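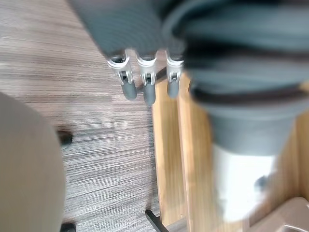 Ticket 288: la mano de tres dedos no completa el cierre
Célula: Vistholm, puesto 2
Abierto por: Leonilde Veloso
Asignado a: Florêncio Barros
Estado: en observación

Síntoma
El dedo central se detiene antes de llegar a la consigna y el controlador devuelve error de seguimiento. Los otros dos dedos cierran bien. Se repite en 4 de cada 8 ciclos, siempre en el cierre, nunca en la apertura.

Comprobaciones
Alimentación y bus: correctos. Sin tramas perdidas en el registro.
Reinicio de la mano y nueva referencia: el error vuelve al segundo ciclo.
Movimiento manual sin par, con los dedos hacia abajo: el central roza a mitad de recorrido.
Pasadores de las articulaciones: el inferior del dedo central tiene la cabeza desplazada y toca el soporte.
Yemas de goma: sin cortes. No se cambian.

Intervención
Desmontado el segmento articulado del dedo central. Sustituido el pasador por uno del kit Bisska. Limpieza de las ranuras con aire seco. Referencia rehecha en los tres dedos, límite de corriente sin modificar.

Resultado
Serie de 288 cierres en vacío, sin errores. El consumo del dedo central queda igualado con el de los laterales.

Pendiente
Leonilde: ¿se cambian también los pasadores de los laterales? Son del mismo lote, montado en enero.
Florêncio: sí, pero quedan solo 2 en almacén. Pedido el resto a Gouveia. Hasta que lleguen, revisar la holgura a mano al empezar cada turno y anotarla en este ticket.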